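Refinishing a tabletop: oil or poly? (and do I really have to sand it all again)

Posted by evdokia_e in Kitchen & Dining, Jan 12, 2019
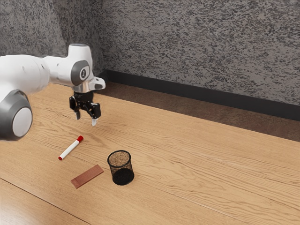 So I've been going back and forth on this for weeks and I need people who aren't my husband to weigh in. I like a light, plain wood top. No red, no espresso, none of that gray wash everybody had a few years ago. Our dining table came out of my aunt's place in Ekness and it's maple (I think, she always said maple) with a finish that has gone the color of weak tea. I sanded one leaf down to bare wood in August and it was gorgeous, and then I panicked and put the leaf in the hall closet, where it still is.

Here's where I'm stuck. I want it to stay as pale as it is right now. We eat on this table every single day, I have two kids, one of them is a juice spiller, and I don't want to be chasing people around with coasters. Do I oil it or do I poly it? And if I do the poly, which one doesn't turn yellow?

Evdokia

--

sawdustmama wrote:

Water-based poly, satin, and don't look back! Oil-based is the one that goes amber. I did our breakfast table in water-based three years ago and it still looks like bare wood from across the room (up close you can tell, but who's getting that close). It goes on milky and you'll think you've ruined it. Give it an hour.

You do have to sand lightly between coats because it raises the grain. It's ten minutes with a fine pad, it's nothing.

--

Fletcher Baxter wrote:

I'm going to disagree with the above. Poly looks great until it doesn't. The first time somebody drags a hot casserole dish across it you've got a mark, and you can't fix one spot on poly without it showing, so now you're stripping the entire top again. With oil you rub a little more on and go have your lunch.

I've got a bench and a kitchen table, both oiled, and the table's been through 14 Thanksgivings. Does it have rings? Sure. I like the rings.

--

sawdustmama wrote:

Fletcher, she said she has a juice spiller and wants it to stay pale. Oil makes maple go yellow the minute it touches it! You like rings, she didn't say she likes rings.

--

Fletcher Baxter wrote:

It warms it up a bit. I wouldn't say yellow. And there are hardwax oils with a little white in them that keep it lighter. I've used one on birch and was pretty happy with it.

--

evdokia_e wrote:

OK the white oil thing is interesting, I didn't know that existed. Does it look painted? My sister had something whitewashed and it looked like a beach rental.

Also Fletcher how often are you re-oiling? Be truthful, I know what I'm like.

--

Fletcher Baxter wrote:

Twice a year if I'm good. I'm usually not good. The white stuff doesn't look painted if you wipe off all the extra. Leave it sitting in the grain and yeah, beach rental. Do one thin coat, buff it till your arm hurts, and look at it the next day before you decide on another.

And whatever you use, lay the oily rags out flat outside to dry, don't ball them up in the trash. They can heat up and catch fire on their own.

--

pinecone_pete wrote:

Has anybody asked whether it's solid? If it's veneer you want to be real careful with that sander. Look at the edge of the leaf and see whether the grain from the top carries on over the end. I went clean through the veneer on a McKinnon sideboard and now it lives in the garage with paint cans on it.

--

evdokia_e wrote:

Just went and dug the leaf out of the closet (knocked over the vacuum, woke up the dog). The grain goes right over the end so I'm calling it solid. Phew.

It does have a sort of pinkish patch in the middle I don't remember from the summer. Is that old finish?

--

sawdustmama wrote:

Could be old stain that soaked in deep, or could just be the wood, maple does that. Wipe it with mineral spirits and look at it while it's wet. That's close to what it'll look like with a finish on, so if the pink bugs you wet, it's going to bug you finished. Sand that part some more, but do the whole leaf evenly or you'll end up with a dip.

--

Vuvcombe_Val wrote:

Test both on the underside!! I can't believe we've gotten this far and no one's said it. Flip the leaf, tape off some squares, put poly on one and the white oil on another, then spill juice on them. Leave it overnight. My daughter and I did this with coffee and red wine before we did her desk and the one I was sure would win came out awful.

--

pinecone_pete wrote:

Second the underside test. Sand it to the same grit as the top first though, or you're comparing two different things.

--

evdokia_e wrote:

Doing it this weekend. Juice spiller has volunteered and is way too excited. I'm leaning poly for the top and maybe I'll oil the legs so Fletcher doesn't feel bad.

--

Fletcher Baxter wrote:

I'll take the legs. Let us know what the grape does.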